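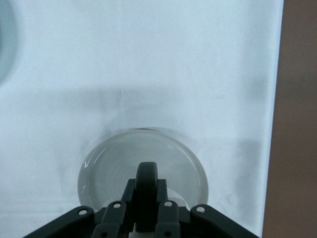
**Plolo, second album: worth the double vinyl?**

**tapehead80** · 23/05/2019
Been playing the new Plolo record all week. I like the first disc a lot. Sina's voice is lower than on the debut and the drums have more room. The second disc loses me after the long instrumental. Anyone else?

**Maëlys Riviere**
Other way round for me. Disc one is the singles and I'd heard most of them live. The slow songs on disc two are the best things she has written, "Lecomte" especially.

**orchard_b**
"Lecomte" is two minutes too long. Good words, same four chords.

**Maëlys Riviere**
The chords change in the last verse. Listen to the bass.

**tapehead80**
Just did. You're right about the bass, still too long.

**Didier Millet**
Does anyone know about the pressing? My copy is number 201 of 515 and side three has a click all the way through the opening track. I wrote to Plevora and they've offered a replacement, but it won't be numbered.

**orchard_b**
Mine's fine, number 80. I'd take the replacement. The number doesn't play any better.

**Didier Millet**
I paid extra for the number, though. I've asked for part of the money back and I'll keep the clicky one.

> I'd take the replacement

**Maëlys Riviere**
Did you clean it first? I had a click on side 2 that went after a proper wash.

**Didier Millet**
Twice. Same place each turn, so I think it's in the vinyl.

**tapehead80**
Back to the songs: is she playing any of disc two on the August dates?

**orchard_b**
Only "Lecomte" so far, going by the set lists. As the closer.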